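Teaching by Hand: Collecting Demonstrations for a Tidying Arm

Group project report, second year, Robotics and Control
Chelsea Nuttall, Octavio Godoy, Nanna Vídalín
Supervisor: Eluned Rosser
Lab support: Detlef Vogler

1. What we set out to do

The original proposal said we would train a robot arm to tidy a workbench. Our supervisor wrote "which workbench?" in the margin, and then, a little lower down, "how much of it?". The project described here is what was left after we had answered both questions.

We limited ourselves to one arm, one table and one kind of job: picking soft or awkward things off a cloth and putting them in a tray. We did not write the learning method ourselves. We used an existing imitation learning package which takes recordings of a person steering the arm and tries to copy what the person did, given what the cameras saw at the time. Our part was the recordings. Most of the reports we read beforehand gave a paragraph to this and ten pages to the network. After one term we think the proportions could be swapped.

The arm is the teaching lab's, and is known as Cadwaladr. The recording software is Jurno, which was written by an earlier year group and passed on to us with a two-line readme, one line of which was the title.

2. Setup

The person collecting sits at the side of the table and moves a hand controller. The arm follows. A button closes the gripper and a foot pedal starts and stops a recording. Two camera views are saved, one from a stand looking down at the whole table and one from a small camera at the wrist. The joint positions and the gripper opening are saved alongside.

The pedal was Octavio's idea. Before the pedal, one person steered and another pressed the space bar, and a good many early recordings begin with several seconds of discussion. The arm holds perfectly still throughout, and a model trained on those recordings learnt to do the same. It would wait, apparently thinking, and then go on waiting. We trimmed the starts of everything we had and the waiting mostly went away.

3. Rules for collecting

We began with no rules, on the theory that variety was good. The variety we got was mainly between the three of us. Chelsea approaches an object from straight above and closes the gripper once. Nanna comes in low from the side. Octavio gets near, stops, reconsiders, and goes in at an angle that none of us would have picked, usually successfully. When the model was trained on all three styles together it started Nanna's approach, changed to Chelsea's halfway and closed on the air between them.

After a long meeting we agreed on the following, which is copied from the sheet taped to the table leg.

Start every recording from the same rest pose.
Come in from above unless the object makes that impossible.
If you miss, carry on and try again in the same recording. Do not stop to start afresh.
No recording longer than a minute.
Shake out the cloth and lay the objects again after each one. Do not arrange them nicely.
Write down who was steering.

The third rule caused the most argument. Chelsea held that a recording with a miss in it was a bad recording. Eluned's view was that a model which has never seen a miss has no idea what to do after one, and that ours was going to be making plenty. We kept the misses.

The fifth rule was the hardest to follow. A person asked to drop things at random will, after an hour, be laying a table for dinner. Nanna wrote a small script that called out a part of the cloth for each object to go in, and we did as the script told us.

4. The objects

We started with wooden blocks, because everyone does. The model managed blocks quite early and we were pleased with ourselves for most of an afternoon. Then we moved on to the things people really leave on benches: cables, clear packaging, rags, a glove.

Cables are difficult because they have no obvious place to be held, and because moving one end moves the other end somewhere you were not looking. Clear plastic is difficult because it looks like whatever is behind it. The two together are worse than either. The cloth does not help matters, having folds that look a lot like the edge of something, but we kept it on purpose. A bare tabletop made everything too easy and the results did not carry over to any other surface we tried.

The view from the wrist is also less generous than we had pictured when planning. Much of it is taken up by the gripper itself, and things close under the fingers tend to blur. We had assumed this view would do the fine work and the overhead one would do the rough work. With see-through objects, neither was certain of much.
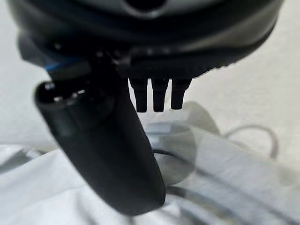
Figure 1. Wrist view during collection: clear plastic and a dark cable on the white cloth, with the gripper above.

We looked at a good number of wrist views like Figure 1 and asked ourselves where we would put the finger if this were all we had to go on. We disagreed more often than we would like to admit. It made us kinder about the model's choices.

5. What we kept and what we threw away

We made 267 recordings in total. Of these, 26 were thrown out on checking. The usual reasons were a pedal pressed too late, a camera that had dropped out without telling anyone, or a hand reaching in to help. The helping hand was a habit all three of us had. You see a cable about to slide off the table, you catch it, and now the data contains an arm that is rescued from above whenever it gets into trouble.

Checking was done by someone other than the person who had steered. It took around 9 hours in all, spread over the term, and it was dull in a way that is hard to put into a report. We would still do it again. One whole session had been saved with the two camera views swapped, and we only found that by watching.

Detlef also asked us to keep the rejected recordings in a separate folder, named by reason. We thought this was fussy until we needed to show why the June batch was so much smaller than the one before it.

6. Results, such as they are

We are not giving a table of success rates. We changed the lighting, the cloth and the rules during the term, and a table would suggest that we had held something still. What we can report is what we saw when running the trained model on the table.

With blocks it works most of the time, and when it misses it tries again, which we credit to the third rule. With rags it works well, since nearly any grip on a rag is a good one. With cables it picks up the cable but often leaves a good length trailing outside the tray, and then returns to rest as if the matter were closed. With clear plastic it is unreliable. It tends to hover above the object and then close beside it. When a cable and clear plastic lie together it nearly always goes for the cable.

We suspect the last point comes from our own recordings. When we had a choice of what to pick first, we picked the thing we could see best. Nobody wrote that down as a rule and all three of us followed it faithfully.

The model was also shown to visitors at the Kallham open afternoon, where it put a visitor's glove in the tray without being asked. This was the smoothest grasp of the whole project and Jurno was not recording.

7. What we would change

We would fix the rules before collecting anything that we meant to keep. The early recordings were not useless, but we spent longer deciding which of them to trust than we had spent making them.

We would have the script choose the order of picking as well as the placing, so that clear objects come first as often as anything else.

We would try a second light from the side. Detlef lent us an old Brodent desk lamp near the end, and with it on, the edges of the plastic were easier for us to make out on the monitor. By then it was too late to collect a fair set with it, and mixing lamp and no-lamp recordings seemed like asking for the Chelsea and Nanna problem over again — this time with the sun.

Lastly, we would take turns more often. The recordings made late in a long session are slower and sloppier than the ones at the start, and the model cannot tell tired from careful. Half an hour each and then swap would be our advice to next year's group, who will find the sheet still on the table leg and a readme that now runs to four pages.

Who did what

Nanna wrote the placement script and the checking notes. Octavio built the pedal and repaired it. Chelsea ran the training and wrote sections 3 to 6, with corrections from the other two concerning their steering. All three of us collected.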